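Posted 17 June 2019 by Svenja Haslinger, Secretary

We use cookies to remember your ticket preferences. By staying on this site you accept them.

Dostemside Football Booster Association
Minutes of the monthly meeting, upstairs room at the field house, 7:00 p.m.

Chair: Thanakorn Sriwong
Minutes: Svenja Haslinger
Attendance as per the sign-in sheet. Quorum met.

1. Minutes of the last meeting

Approved with one correction. The previous minutes said the scoreboard repair was "complete." The word was changed to "invoiced." The play clock at the north end still skips from 17 to nothing.

2. Season opener against Kamcombe

The chair reported that Kamcombe has agreed to the Friday night slot and that both schools expect a full house. The secretary asked what the expectation rests on. The chair said it rests on the rivalry. It was pointed out from the floor that the same was said last year, that 270 tickets were sold in advance, and that the visitors' bleachers were mostly used by children sliding down the rails.

The chair replied that last year it rained. Several members remembered it raining after halftime only.

Agreed to open the visitors' side but to staff one concession window there, with the second window to open if the line reaches the fence. Mr. Sriwong asked that his preference for two windows from kickoff be recorded. It is recorded.

3. Zivach ticketing proposal

A representative of Zivach gave a presentation by phone on moving all home games to mobile tickets. The presentation ran long. Points raised afterward:

The fee was given as "under a dollar" on one slide and as a percentage on another. On a family pass these do not come out the same. The representative offered to follow up.

The representative said that clubs who switch see larger crowds. Asked which clubs, he named a minor league baseball team and an ice rink. Asked whether they had also started winning, he did not know.

Cell service at the west gate is poor, as anyone who has tried to call a ride from there can confirm. The representative said tickets can be saved to the phone ahead of time. Members doubted that people who turn up during the second quarter will have done this.

Motion to try mobile tickets at the Kamcombe game only, with paper tickets still sold at both gates. Seconded. A friendly amendment to see the fee in writing first was accepted. Motion carried as amended, 2 opposed.

4. Offensive line and weight room

The coaching staff sent a written update. Summer lifting is "going great" and the line is "bigger and hungrier than ever." The same phrase appears in the update from two years ago, the season we gave up a sack on what felt like every third down. The secretary asked whether the staff could supply attendance for the morning sessions in place of adjectives. The chair will pass this on in kinder words.

The staff also request a new blocking sled. The quote from Stöckli covers the sled and pads but leaves out delivery, and the chair believes delivery is usually free. The secretary does not believe this. Tabled until there is a full quote.

5. Preseason scrimmage

The proposal is to charge admission for the July scrimmage. Those in favor said it would help with the bus fund. Those against said that people have seen it for free for years and that what they see is four series of the second string running off tackle. A voice vote was too close to call, and a show of hands went against charging. A donation bucket will be put at the gate. The chair feels sure the bucket will do better than tickets would have. We'll see.

6. Program and advertising

The game program has 17 ads promised and fewer than that paid for. The design is the same as last year except for the cover, where the mascot now faces left. The chair would like it known that this was requested by the printer.

Roster numbers must be checked against the jerseys before it goes to press. Last season number 85 was listed as a kicker and lined up at tight end all year, and the announcer followed the program until October.

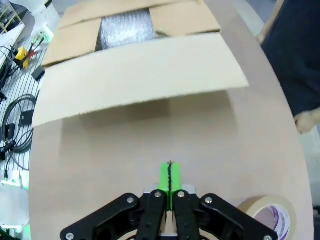 Dostemside Football Booster Association — Equipment and Game Day Group

7. Equipment and Game Day report

The group reported that the sideline headsets were tested and worked. Asked how far apart the two people testing them were standing, the group said across the locker room. They will be tested again from the press box to the field with the stadium lights on, which is where they failed against Kamcombe.

Practice jerseys are short in the large sizes. Players who still have last year's are asked to hand them in to the equipment window, no questions asked. This appeal was also made in spring and brought in one jersey — from a different school.

The chain crew needs one more adult for home games. The rules clinic is optional but recommended, in view of the measurement in the homecoming game that everyone here still has an opinion on. Discussion of that measurement was ruled out of order twice.

8. Any other business

A member asked if the playoffs should be budgeted for. The chair said yes. The secretary suggested that we budget for a winning record and see where that leaves us. A line for playoff travel will be added to the draft with no amount beside it.

A question about the fight song being played after field goals was held over — no one present could say who had started it.

Meeting adjourned at 9:10 p.m.

Actions
Sriwong: written fee terms from Zivach; full sled quote with delivery; lifting attendance from the coaches.
Haslinger: unpaid program ads; roster check against jerseys.
Equipment and Game Day: second headset test, chain crew notice on the gate board.

Get game day news by email. Enter your address to join the newsletter. Unsubscribe at any time.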